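Skadik Gallery: Hand-Held Demonstrations

Tasks are shown by hand with a pair of black two-finger grippers, no arm attached. The laundry set has 62 takes, recorded in January at the Lastport bench.
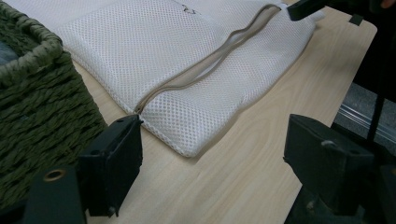
Words and pictures: Tapia

Mesh laundry bag, zipper task. The left finger of the near gripper points at the lower end of the zipper; the zipper appears partly open at the far end. Fine netting creases easily — the bag is laid flat before each take.

Takes over 600 frames are trimmed before replay. The remote-control set is on a separate page, under Makent.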